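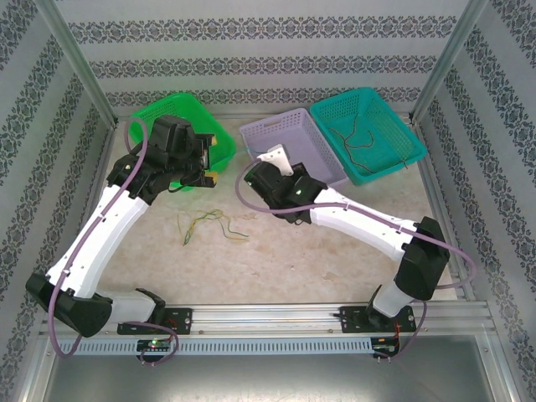 *Photo: Condori shared workshop, bench build notes*

## Cable and rail tips for a two-arm bench cell

**Routing.** Run each arm's cable back along the forearm and leave a loop at the wrist and another at the base. Test the loops with the arm fully extended, then fully folded. A cable that pulls tight in either position will work its connector out within 200 cycles.

**Slack below the rail.** Hanging loops catch on sleeves and tools. Feed the excess into slotted duct and keep 100 mm free at each mount for service.

**Mounting plates.** Fit all screws finger-tight, square the plate to the extrusion, then tighten in a cross pattern. Recheck after 19 hours of running. Aluminum extrusion settles under a moving load.

**Baskets.** Light plastic baskets slide when a gripper touches the lip. Two strips of Flenano grip tape under each one are enough. Mark the corners on the floor in pencil so they go back to the same place.

**Loose wire.** Sort by length before sorting by color. Tangled pieces longer than 200 mm should be separated by hand first.

**Small boards.** Keep them on standoffs, clear of the metal panel. Label both ends of every lead.

Wipe the floor with a damp cloth, no solvent.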